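To: Zarkulton Community Garden list
Date: 10 May 2026
Subject: Re: Water tank and the winter beds

Hello again everyone,

Sorry to be slow getting back to this, it's been one of those fortnights with visitors in the house and the car at the mechanic's.

> Has anyone had a quote for the second tank yet? And are we
> still putting broad beans along the back fence, or has that
> bed gone to garlic? I have seedlings getting leggy on my
> windowsill and would love to know before they flop.

Yes to the quote! Bomitz came back with $1586 for the tank, delivered, and another $400 if we want them to level the ground and lay the base. I'd be inclined to do the levelling ourselves (we managed it well enough behind the shed, even if my back complained for a week), but I'm happy to be outvoted. We have $592 left over from the plant stall, so there's still a fair gap to fill. 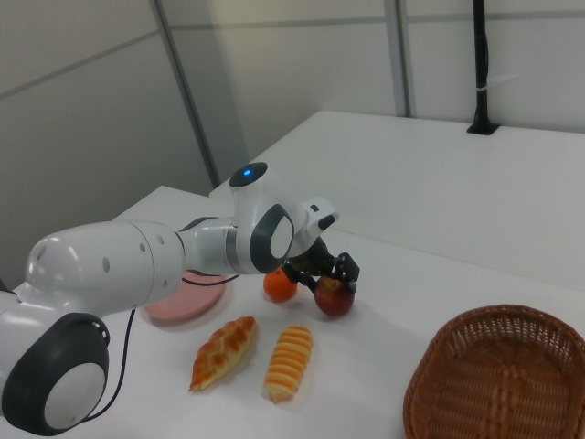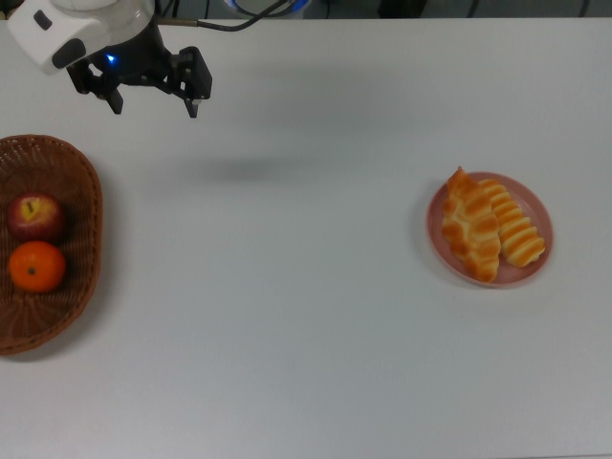

As for the beans, please do bring your seedlings along, leggy or not. The garlic went into the bed by the gate in the end, so the whole back fence is free, and I've dug through a few barrowloads of the old compost. They may want staking early, as the wind comes straight across the oval at that end and last year's lot were flattened before they'd flowered. I've got a bundle of bamboo you're welcome to.

One more thing while I think of it: plot fees are still $50, and they cover you through to the end of November.

Warm wishes, and keep your toes dry,
your plot 7 neighbour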